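4 Blechdose mit Stülpdeckel vorbereiten

Dieser Abschnitt gilt für die flachen, rechteckigen Dosen der Reihe Nundlow. Für die runden Dosen und die Dosen mit Scharnierdeckel siehe Abschnitt 5. Die Kleinteile-Einsätze von Eltham sind in Abschnitt 6 beschrieben.

4.1 Lieferumfang prüfen

Vor dem ersten Gebrauch alle Teile aus dem Karton nehmen und mit der Liste vergleichen:

Unterteil
Stülpdeckel
2 Einlegeböden aus Filz (grau)
Bogen mit Haftetiketten
Beutel mit Trockenmittel
diese Anleitung

Fehlt ein Teil, den Karton aufbewahren und die Rikex-Bestellnummer vom Aufkleber auf der Schmalseite bereithalten. Ohne diese Nummer kann der Händler keine Ersatzteile zuordnen.

Hinweis: Der Beutel mit Trockenmittel liegt bei einigen Lieferungen unter dem Filz und wird leicht übersehen.

VORSICHT
Trockenmittel nicht verzehren und von Kindern und Haustieren fernhalten. Den Beutel nicht öffnen.

4.2 Arbeitsplatz

Die Dose wird auf einem Tisch vorbereitet. Geeignet ist jede ebene, feste Fläche, auf der das Unterteil und der Deckel nebeneinander Platz haben. Bei geölten oder gewachsten Holztischen ein Tuch unterlegen, solange die Dose feucht gereinigt wird. Auf trockenem Holz kann die Dose ohne Unterlage stehen, sie darf aber nicht geschoben werden. Die untere Kante ist umgebördelt und kann auf weichem Holz Spuren hinterlassen.

Getränke und offene Gefäße mit Flüssigkeit gehören während der Vorbereitung nicht auf die Arbeitsfläche. Wasser, das zwischen Deckel und Unterteil läuft, trocknet dort nur langsam.

4.3 Erste Reinigung

Die Innenflächen sind weiß lackiert. Ab Werk können Staub und feine Papierfasern aus der Verpackung darauf liegen.

1. Deckel abnehmen. Dazu die Dose mit einer Hand am Unterteil halten und den Deckel an zwei gegenüberliegenden Ecken abwechselnd anheben. Nicht an nur einer Ecke ziehen, der Deckel verkantet sonst.

2. Filzböden, Etiketten und Trockenmittel herausnehmen und trocken ablegen.

3. Ein weiches Tuch mit lauwarmem Wasser anfeuchten und gut auswringen. Bei Bedarf einen Tropfen Spülmittel zugeben.

4. Zuerst den Boden wischen, dann die schrägen Wände, zuletzt den Rand. In den Ecken ohne Druck arbeiten.

5. Mit einem trockenen Tuch nachwischen. Den Deckel auf dieselbe Weise innen und außen reinigen.

6. Beide Teile offen stehen lassen, bis sie vollständig trocken sind, am besten über Nacht.

VORSICHT
Der Metallrand ist entgratet, kann aber nach einem Sturz scharfe Stellen haben. Den Rand nach jedem Sturz auf Kerben prüfen, zuerst mit dem Auge und dann mit dem Tuch, nicht mit dem bloßen Finger.

Keine Scheuermilch, keine Stahlwolle und keine lösemittelhaltigen Reiniger verwenden. Die Dose ist nicht für die Spülmaschine geeignet.

4.4 Sichtprüfung des Bodens

Die Prüfung bei Tageslicht oder unter einer hellen Lampe durchführen. Die Innenfläche ist matt, Krümel und Fasern fallen darauf gut auf. Die Wandflächen wirken durch ihre Neigung meist etwas grauer als der Boden. Das ist kein Lackfehler.

Vereinzelte dunkle Punkte auf dem weißen Boden zunächst mit dem trockenen Tuch abnehmen. Lässt sich ein Punkt so nicht entfernen, das Tuch anfeuchten und noch einmal wischen. Bleibt er auch danach sichtbar, handelt es sich entweder um einen Einschluss im Lack oder um eine Fehlstelle. Einschlüsse fühlen sich leicht erhaben an und sind unbedenklich. An Fehlstellen liegt das Blech frei. Eine Dose mit Fehlstelle nur für trockenen Inhalt verwenden und die Stelle alle paar Wochen auf Rost kontrollieren.

Auch den umlaufenden silbernen Rand ansehen. Er soll an den Längsseiten gerade verlaufen und in den runden Ecken keine Knicke haben.

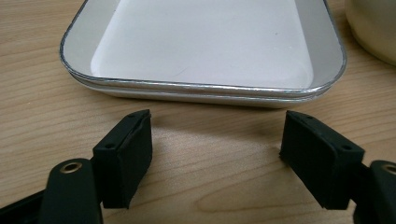
4.5 Unterteil und Deckel zusammensetzen

Zum Befüllen kann der Deckel unter das Unterteil gesteckt werden. Er nimmt dann keinen eigenen Platz auf dem Tisch ein. Von vorn sind in dieser Stellung zwei Kanten übereinander zu sehen. Zum Verschließen wird der Deckel von oben aufgesetzt.

Aufbewahrungsstellung (Deckel unten)

1. Deckel mit der offenen Seite nach oben auf den Tisch legen.

2. Unterteil gerade darüber halten und absenken, bis es rundum aufliegt.

3. Prüfen, ob der Abstand zwischen den beiden Kanten auf allen Seiten gleich ist. Steht eine Seite höher, das Unterteil wieder abheben und neu einsetzen. Nicht mit der Faust nachdrücken.

Verschlussstellung (Deckel oben)

1. Unterteil auf den Tisch stellen. Der Inhalt darf nicht über den Rand hinausragen.

2. Deckel an einer Schmalseite ansetzen und zur anderen Seite hin absenken.

3. Mit beiden Handflächen gleichmäßig andrücken.

Hinweis: In den ersten Tagen sitzt der Deckel stramm. Nach einigem Öffnen und Schließen wird er leichtgängiger. Kein Öl und kein Fett auf den Rand geben.

4.6 Filzboden einlegen

Die Filzböden sind auf das Innenmaß zugeschnitten. Einer reicht für die meisten Zwecke. Der zweite kann als Zwischenlage über den Inhalt gelegt werden, wenn zwei Schichten eingeräumt werden.

1. Filz mit der glatten Seite nach unten einlegen.

2. Von der Mitte aus zu den Ecken glattstreichen.

3. Wölbt sich der Filz an einer Ecke, dort mit einer Schere einen schmalen Streifen abnehmen. Lieber mehrmals wenig abschneiden, die Ecken sind stärker gerundet, als sie aussehen.

Den Filz nicht festkleben. Er muss sich zum Reinigen herausnehmen lassen. Für Stifte, Pinsel und andere Dinge, die Farbe abgeben, kann der Filz weggelassen werden. Der weiße Boden ist leichter zu wischen.

4.7 Befüllen

Die Dose ist für leichte, trockene Gegenstände vorgesehen: Nähzeug, Schreibzeug, Fotos, Karten, Garnrollen in liegender Anordnung. Ein voller Satz MacDonald-Karteikarten im kleinen Format (100 Stück) passt liegend hinein, der Deckel schließt dann noch ohne Druck.

Schwere Teile zuerst einlegen und über den Boden verteilen. Werden sie nur auf einer Seite gestapelt, kippt die Dose beim Anheben leicht aus der Hand. Spitze Gegenstände mit der Spitze zur Mitte legen. Nadeln gehören in ein eigenes Heftchen oder auf ein Kissen.

Für Lebensmittel ist die Dose nur mit Pergamentpapier und nur für trockenes Gebäck geeignet. Säurehaltiges wie Zitrusfrüchte oder eingelegte Ware greift den Lack an.

4.8 Beschriften

Die Etiketten haften auf sauberem, fettfreiem Blech. Am besten sind sie auf der vorderen Längsseite des Deckels zu lesen, solange die Dosen im Regal stehen. Werden die Dosen in einer Schublade aufbewahrt, das Etikett oben aufkleben.

1. Etikett vor dem Aufkleben beschriften und trocknen lassen.

2. Klebestelle mit einem trockenen Tuch abreiben.

3. Etikett von einer Seite her andrücken, ohne den Rand zu überkleben.

Zum Ablösen das Etikett mit dem Haartrockner auf niedriger Stufe anwärmen und langsam abziehen. Kleberreste mit Speiseöl einreiben, kurz warten und mit Spülwasser abwischen.

4.9 Stapeln und Lagern

Verschlossene Dosen dürfen bis zu 6 Stück hoch gestapelt werden. Offene Dosen nicht stapeln. Die schwerste Dose kommt nach unten.

Trocken und bei Zimmertemperatur lagern. Im Keller, im Bad oder im unbeheizten Gartenhaus den Beutel mit Trockenmittel in der Dose lassen und jedes Jahr im November vor Beginn der kalten Zeit austauschen.

4.10 Störungen

Deckel klemmt
Dose einige Minuten bei Zimmertemperatur stehen lassen, dann an zwei gegenüberliegenden Ecken abwechselnd anheben. Keinen Schraubendreher in den Spalt stecken.

Deckel sitzt lose
Längsseiten des Deckels mit beiden Händen vorsichtig ein wenig zusammendrücken. Nach jedem Drücken den Sitz prüfen.

Dose wackelt auf dem Tisch
Prüfen, ob ein Krümel oder ein Etikettenrest unter der Kante klebt. Liegt der Deckel unter dem Unterteil, beide trennen und einzeln auf die Fläche stellen. So ist zu erkennen, welches Teil verzogen ist.

Rost am Rand
Stelle mit einem trockenen Radiergummi abreiben und sauber wischen. Ist der Rost tiefer eingedrungen, das Teil ersetzen.

Geruch nach Lack
Dose offen an einem luftigen Ort stehen lassen, bis der Geruch verschwunden ist. Erst danach befüllen.

Stand dieser Anleitung: 2019-01-01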